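Holovko Centre for Home Cookery
Search this site Search Go
Print this page | E-mail this page

Basic Kitchen Skills, Handout 4: Cutting and Holding Vegetables

Read this before the practical. The session runs for 90 minutes and the first part goes quickly if everyone has already looked at the cutting order below. Bring an apron and a lidded container.

1. Setting up the board

Put the board where your elbow can move freely. A board set square to the table edge suits some people, but many find it easier at a slight angle, so that the knife runs straight out from the shoulder. Try both. A thin damp cloth underneath will stop it sliding on a smooth table covering.

Keep the far end of the board for finished pieces and cut at the near end. If the pieces start creeping back towards the knife, stop and move them. Scrape with the back of the blade, never the edge, which goes dull very quickly if it is dragged across wood.

2. Dicing an onion

Top the onion but leave the root on. Halve it through the root and peel both halves. Lay one half flat and make cuts lengthways, stopping short of the root. Make one or two cuts parallel to the board if the onion is large. Then cut across, working back to the root, and the dice will fall away as you go.

For the soup base in session 5 the dice should be small, with sides of under 1 cm. Even size matters more than neat corners. Large lumps stay hard in the middle while the small bits catch on the pan.

When you reach the root end, lay it on its widest face and trim what you can. Put the rest in the stock tub.

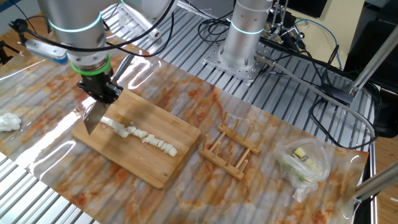 Antonina Bilyk wrote after the last course that she had always tipped each onion straight into a bowl, and that leaving it spread on the board for a minute showed her how uneven her cutting was. She now picks out the big pieces and cuts them again before doing the second onion. She also asked whether a longer knife would help. For one or two onions it makes little difference – use the one you can control.

3. Leeks and spring onions

These hold grit between the layers. Split leeks lengthways and rinse them under the tap with the leaves fanned out. Spring onions only need the outer layer pulled off and a rinse. Drain well before cutting, as wet leaves slide about under the knife.

Cut the green and the white separately if the recipe adds them at different times. The dark green tops of leeks take longer to soften.

4. Holding cut vegetables

Chopped leek or pepper can go into a clear food bag in the fridge until the next day. Press out the air and write the contents on a label. Onion is better cut on the day. If you must cut it ahead, use a lidded box, or everything on the same shelf will taste of it.

Weigh before you bag. Most recipes in the Trandon booklet ask for 100 g of onion to 2 sticks of celery, and the soup base uses 1,000 ml of stock.

5. Clearing down

Wash the knife by hand, dry it and put it away before you start on anything else. Do not leave it in the sink. Rinse the board on both sides and stand it on its edge to dry. Use paper towel for the last bits on the table and bin it as you go.

For next time

Dice two onions at home and time yourself on the second. Write down the time and bring it with you. Read Handout 5 up to the section on sweating vegetables. Spare copies are in the tray by the Estance room door – please take only one.

Print this page | E-mail this page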